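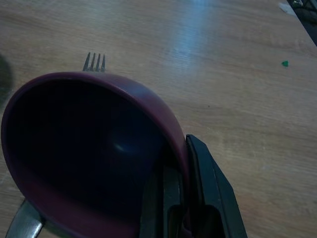
Sotemine – Pôle Restauration et Vie collective
Notes de l'intervenant : Milovan Angelovski

Diapo 1. Le bol bordeaux
Laisser la photo affichée pendant que les gens s'installent. Commencer par le bol, la fourchette vient ensuite. Plastique, bord épais et arrondi, intérieur très sombre. Demander à la salle qui a les mêmes au réfectoire. À Stonville, on en a acheté 31 en avril, il en reste 19 en service.

Sur un intérieur foncé, on voit mal les restes. Sur un bol blanc, un fond de sauce saute aux yeux. Avec celui-ci il faut l'incliner vers la lumière et passer le doigt. Faire le geste avec le bol apporté (dans le sac, à gauche du pupitre).

Diapo 2. La fourchette
Revenir un instant sur la photo : la fourchette passe sous le bol, on ne voit que les dents d'un côté et un morceau de manche de l'autre. À la desserte c'est un cas courant. On prend le bol, on oublie le couvert, ou bien il part avec la pile et finit à la poubelle.
Consigne donnée à l'équipe Ouazzani : couverts d'abord, bols ensuite, verres en dernier. Ne pas s'étendre sur les verres, c'est l'exposé de l'après-midi.

Diapo 3. La table
Bois clair. Le métal raye, surtout quand on tire la fourchette au lieu de la soulever. Rappeler le budget ponçage : 2 000 euros pour la salle du bas. Si on me demande pourquoi pas de sets, répondre qu'on a essayé pendant 3 mois et que les sets se lavaient mal.

Diapo 4. Empilage
Les bords arrondis se coincent quand on empile encore mouillé. Égoutter retourné, empiler après. Montrer le plan de rangement Flikisano, étagère du milieu. Attention, la version imprimée a une erreur, les assiettes creuses sont passées en bas.

Questions probables
Micro-ondes ? Non pour ce modèle, voir la fiche fournisseur.
Remplacement à l'unité ? Oui, passer par Sotemine, prévoir le délai.
Couleur plus claire ? En discussion, rien de décidé.

Faire circuler le bol avant la pause. Le récupérer.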